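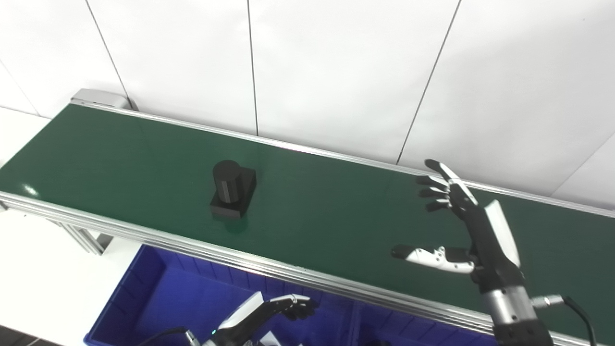

The green belt at the sorting station, with a black part waiting on it and the blue crate in front.

Visit to Hutsuliak, Milstead
May 5, 2018

Hutsuliak makes and repairs small housings and mounts for other firms' machinery. The works is at the far end of the Milstead trading estate, past the tyre place, and the visitors' entrance is round the side by the bike racks. We signed in, were given overshoes and yellow waistcoats, and had a short talk in the canteen before going through. The tour took just under two hours.

The firm has nearly 80 people on the site over two shifts. Until January the returns line was worked entirely by hand. Used parts come back from customers, are put on a belt, and have to be lifted off and placed in crates according to what needs doing to them. It was a job most people in the building had done at one time or another, and few had asked to stay on it. The usual complaint was wrists and shoulders, followed by boredom.

One station on that line now has a robot with two arms and hands with fingers. The staff call the whole project Zekia, after the name on the planning papers. The right hand reaches over the belt for the part and the left works low down at the crate. The hands are black and white, with segmented fingers, and close to the size of a person's. I had expected something bigger and further away behind a cage.

We were told the target for the station is 2000 parts a shift. The best figure so far is 2723, on a day when nearly everything that came back was the same type. Mixed loads are slower, and anything oily or badly bent still goes to a bench where two people sort it by eye.

I asked what had happened to those who used to stand there. No one was laid off, according to the shift lead who showed us round, but two posts were not filled when people retired. The others moved to inspection or to looking after the station itself. That last job pays a grade higher and came with three weeks of training at Ukero, the company that fitted the system. One of the operators said the training was good and the manual was not. She also said the work is easier on the arms and harder on the head, as she now has to notice when something is going wrong and decide whether to stop the line.

Breaks have changed as well. The old crew rotated every hour and had tea together. Now the station operator takes a break when cover is free, and several people brought this up without being asked. The union rep is in talks about fixed times.

After that we saw the paint shop (still all manual) and the stores. The canteen does a decent bacon roll until eleven. Parking is free but fills early, and the number 2 bus stops at the estate gates. The next visit is open to anyone on the mailing list, with flat shoes required.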